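Recall Petition FAQ - Drosa County Commission, District 9

Updated as questions come in. Leobardo Quintero is answering most of these between shifts so bear with us.

What is this petition for?
To put the recall of our district commissioner on the ballot. Signing does not remove anyone. It gets the question in front of voters, then voters decide.

Why a recall and not just wait for the next election?
Next regular election for this seat is more than two years out. The commissioner voted to close the Priline Road clinic after telling residents at two meetings it was staying open. We asked for an explanation in writing. Got a form letter.

Isn't this a party thing?
No. The seat is nonpartisan and the petition group has people from both parties plus a good number who don't belong to either. We don't take money from party organizations.

Who can sign?
Registered voters living in District 9. That's it. If you moved, update your registration first, then sign. Work in the district but live in Dakari? Sorry, can't sign. You can still help at a table.

How many signatures do you need?
270 valid ones. The district is small. We want extra because some always get tossed - bad handwriting, old address, signed twice.

How long do you have?
60 days from when the clerk stamped the form. Clock started in February.

Can I sign online?
No. State rules say ink on paper, in front of a circulator. We know. We didn't write it.

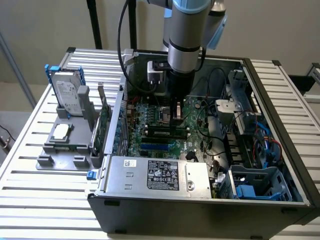

Do I have to use my full name?
Sign the way you're registered. If the rolls say Katherine don't put Kathy. Print clearly, and put your street address, not a PO box.

Can I sign for my husband / my mom?
No, not even with permission. Each person signs for themself. If somebody can't get out of the house, email us and a circulator will come by.

Will the commissioner see my name?
Possibly. Petitions are public record once filed, so anyone can ask the clerk for a copy. We don't hand out lists and we don't sell them.

Can I take my name off later?
Yes, up until the petition is filed. Needs to be a written request to the clerk, signed. Telling us at the table isnt enough.

Where do I sign?
Tuesday evenings, 5:30 to 8, Fankhauser Hall, side entrance. Parking behind the building, not in the bank lot, they tow.

What happens after you file?
Clerk checks every signature against the rolls. If we have enough, the commission has to set a recall date. They don't get to vote on whether they like it. If we're short we're done, no second try this term.

Who takes the seat if the recall passes?
Special election. Until then it sits empty. The commission can't appoint a replacement, we checked with the clerk twice.

Who is paying for this?
Small donations. So far we've spent $280 - printing, clipboards, hall rental. Full report goes to the clerk's office with the petition and anybody can read it.

Can I get a yard sign?
Out right now. More are orderd. Put your name on the sheet at the hall.

My question isn't here.
Email the petition address or ask at the table. Please don't call the clerk about our signing hours, they've asked us to pass that along.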